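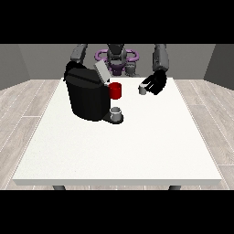

The reviewer at Vavance asked last week whether the pod task should be taught in one pass or split at the point where the pod reaches the lid. The question was a fair one, and it was put to the group again before this session.

**12th July - coffee task, simulated cell, remote demonstrations**

The task was kept whole. The operator drives both arms from the Ilis station. The right arm carries the pod toward the machine with the lid already open, and the cup stands on the drip tray from the first step. Recording begins when the operator presses the pedal and ends when it is released.

Demonstrations held to date: 332. Of these, 156 came from the earlier Bednarek controllers and carry a different wrist offset. They are to be stored separately until the offset has been corrected.

Observations:

- Operators slow down sharply over the last stretch before the pod holder. The pauses are being learned along with the motion. Trim them in processing; do not ask operators to hurry.
- The left arm drifts when the operator attends only to the right. A hold switch was tried in two sessions and was well received.
- Depth is hard to judge on the flat monitor - several approaches were short of the machine and had to be repeated.

On the reviewer's question, the Gisitz group keeps its recordings whole and marks the stages afterward. We will do the same. Stage marks go in the log file, one line per stage, with the step number first.

To do: rerun the replay check on episode 699, where the grip signal and the finger position disagree. Send the stage labels to Vavance.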